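Modville Walks: we're looking for people to join our morning movement study

Posted 8 Aug 2024

Do you wake up stiff? Do you mean to stretch and then look at your phone instead? We'd love to hear from you! The Toft Center in Modville is signing up adults for a study of short morning movement sessions, starting in September and running for seven weeks. You don't need to be fit, you don't need to own a mat, and you don't need to have set foot in an exercise class since high school.

What the study is about

Most advice on morning exercise comes from studies of people who already liked exercise. We want to know what happens when ordinary people with jobs, kids, dogs, night shifts and bad knees try a gentle routine before breakfast. Does it change how they sleep? Do they walk more later in the day? Do they keep it up once we stop calling them?

The routine is called Paltora, and it was put together here by Mikkel Ingvarsson, with a lot of trial and error on his own family. It takes less than a coffee break. You stand, reach, bend, balance on one leg, then on the other, and finish with some slow breathing. Every move has a seated version, and the seated version counts just as much. Several people in our pilot group did the whole thing from a kitchen chair and were some of our keenest members by the end.

We ask for 165 people in all, split into two groups. One group starts Paltora right away. The other carries on with normal life, fills in the same diary, and gets the full program for free when the seven weeks are up. A computer draws the groups, so please only sign up if you'd be happy with either one.

Where it happens

Most of the study happens in your own home. You'll come to the Toft Center for a first visit, a last visit and one group session somewhere in the middle. It's a friendly place – there is always somebody willing to talk about their hip replacement.

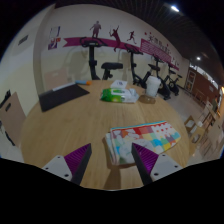

The round table at our exercise area.

The first visit takes most of a morning. We'll check your blood pressure, watch you get up from a chair and sit down again, and time you on a short walk down the hall. Then we'll sit and talk through your usual day: when you get up, when you eat, how you get to work, what hurts. Wear something you can move in and shoes you can walk in. Have your breakfast as usual. If you take medicine in the morning, take it, and bring a list with you.

The group session is the fun one. You'll meet the other people in your group, swap notes and try the moves together, and Mikkel will fix your balance stance whether you ask him to or not. There is soup afterward.

What you'll do at home

If you're in the starting group, you do the routine on most mornings of the week. We don't mind which ones. You'll wear a small step counter on your waistband from the time you get dressed until bedtime, and you'll fill in a paper diary with a line or two a day. We tried a phone app in the pilot and people hated it, so paper it is. Write in pen, write in pencil, write in crayon if that's what the kids left you.

Once a week one of us calls. It's a short call, and we'll agree on a time that suits you. If you skipped every morning that week, please say so! Skipped mornings tell us just as much as the good ones, and you won't get a lecture.

Who can join

You can take part if you are 18 or older, live within reach of Modville, can stand up from a chair without another person's help, and expect to be at home for most of September and October. Short trips are fine. Take your step counter along.

We can't take you if you've had surgery in the past three months, if your doctor has told you to avoid exercise, or if you're already in another health study. If you're pregnant, call us first and we'll talk it through. If you're not sure about anything on this list, call us anyway.

Couples, neighbors, sisters and coworkers are welcome to apply together, and we'll put you in the same group. Just write each other's names on the form.

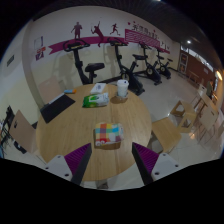 Sólveig Ravn took part in the pilot and wrote to us in the spring that she had signed up mostly to please her daughter, that the first week was dull and the one-leg balance made her swear out loud, and that somewhere in the third week she caught herself doing it while waiting for the kettle. She still does it, she added, though never the breathing part, and she'd like the breathing part to be shorter. (It is now shorter.)

What you get

You'll be paid $165 for your time, half after the first visit and half after the last. Bus fares and parking are paid back on the day, so hang on to your ticket. You keep the step counter. You'll also get a plain-language sheet with your own results, and once the study is written up we'll send you the findings before they go anywhere else.

The work is paid for by a grant from the Staltlow Fund, which has no say in how we run it or what we report.

Your privacy

Your name stays on one sheet in a locked cabinet. Everything else, including your diary, goes by a number. You can leave the study at any point, with or without telling us why, and you keep what you've been paid up to then.

How to sign up

Stop by the front desk at the Toft Center and ask for the Paltora form, or call the desk and ask for extension 616. If you get the machine, leave your name, your number and a good time to reach you. We return calls in the late afternoon and early evening. We'll ask you a few health questions over the phone, then book your first visit.

Places are filled in the order people call, and we'd especially like to hear from men over 60 and from anyone who works nights – we had very few of either in the pilot. Early risers are welcome too, of course. We'll try not to be jealous.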